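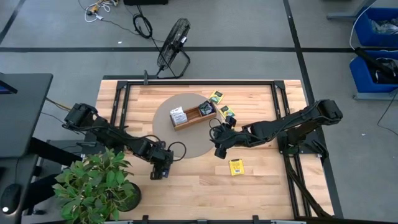

Dirk Schmieder asked that his objection to the November date go in ahead of everything else. He does not think the charging case will be through thermal testing by then, and he would sooner see the handset ship alone than have the two held up together.

Present: Hiyori Chiba (chair), Fung-ping Lo, Dirk Schmieder, Senan Nic Giolla (minutes)
Apologies: Yusri Hidayat

1. Minutes of the last meeting
Accepted with one change. Under item 4, "battery supplier" should read "battery cell supplier". Hrnčiar makes the cells only and Plorkico assembles the packs.

2. Zulari handset: software
Fung-ping reported that the second beta has gone to testers. The main complaint is the lock screen clock, which shows the wrong time zone after flight mode is switched off. A fix is written and will be in the next build. Two testers also reported the keyboard changing language by itself. Fung-ping has not been able to reproduce this and has asked both for logs.

The colour calibration setting will stay under Display. Hiyori had wanted it in Accessibility as well. Agreed to look at that again after launch.

3. Charging
Discussed at length. The handset charges at 30 W with the supplied cable and drops to 18 W with most third-party cables. Dirk said this is normal behaviour but the box does not mention it, and buyers will think the phone is faulty. Hiyori agreed the wording should change. Senan to draft one sentence for the side panel and send it to Plorkico before artwork is locked.

On the case, Dirk said the coil gets too warm when the phone is charging and streaming at once. Plorkico has offered a thicker liner. That would add to the depth of the case and the moulds would need altering. Fung-ping asked whether the charge rate could be limited in software when the case is detected. Dirk said possibly, if the case identifies itself properly, and the current samples do not always do so.

Agreed: Fung-ping and Dirk to try the software limit on the existing samples. No order for new moulds until they report back. The November date stands for the handset. The case date is left open.

4. Repairs and parts
Rutach has confirmed it will stock screens and batteries for the handset at its service centre. The first parts order is 500 screens. Battery quantity still to be settled. Senan noted that the warranty runs for 2 years and that Rutach has so far only quoted for the first. Hiyori to ask for a full quote.

Yusri sent a note asking that the repair manual be put on the website as a free download. No objections. Fung-ping said the drawings in section 3 are of the old frame and need replacing first.

5. Retail demo units
Nearly all stores have replied. Several want the units without SIM trays, as people keep pulling them out. Dirk to check whether a blank tray can be glued in at the factory.

6. Other business
The shared test calendar is out of date. Everyone to enter their own bookings.

Senan asked for agenda items to be sent to him by noon on the day before the meeting.

Meeting closed 4:15 pm.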